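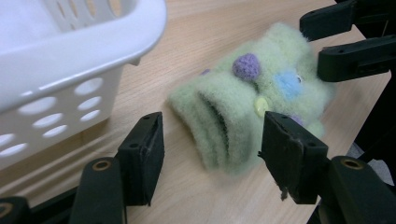

Could we please have the small sizes bagged separately next time, because the family rooms go through those first? So said the message from Stutorley after our March delivery, and I've taken it as the best sort of complaint – it means the socks are going straight out on feet!

Home Projects Sock Library Reports Contact

Search this site Enter keywords Go

Anyway, on to the report proper. You asked for a page or so on how the Olatunji grant is being spent, and I'm happy to say it's mostly being spent on laundry.

Since the last update we've washed, paired and sent out 672 pairs, which brings the total to 1,168 since we started. I do the count myself at the end of each month from the tally sheet on the back of the door, so if it's wrong it's my fault. April was our busiest month by a mile, mainly thanks to the Pretotia knitting circle clearing out its cupboards and sending us the lot in bin liners.

The baskets have made a huge difference. We used to tip everything straight out on the table and then lose half of it down the back, and now a load stays in its basket and we take out one sock at a time. White plastic, plenty of holes in the sides, easy to wipe down. I bought the sturdy ones in the end and came in a little under budget (receipts are in the folder with the others).

The fluffy felted ones are slower going. I love them – there's a pale green one with a purple pompom and a soft patch of light blue on it that I'd happily wear myself – but pompoms work loose if you're rough with them, so anything with trimmings gets washed by hand and dried flat. It takes up a lot of table. We've also still got 17 odd ones waiting for a partner, and I'm giving them until the summer before they go to the puppet-making group.

Two things haven't gone to plan. The drying rack we ordered from Skestonine came with a bent leg and the replacement took ages, so for most of a month we were draping things over chairs. And the mending sessions have been quiet. We had hoped for 20 regulars and we're nowhere near that yet. I think the evening slot is wrong for people with little ones, so from next month I'm moving it to ten in the morning and putting the kettle on.

Money-wise there's enough left for washing liquid and bags through to the autumn. I'd like to shift a bit of the printing line over to darning wool if you're happy with that, as we've hardly printed a thing. Drop me a line either way and I'll change the budget sheet to match.

The small sizes are now in their own bags, by the way, with a blue tie round the top.

17 shares 20 comments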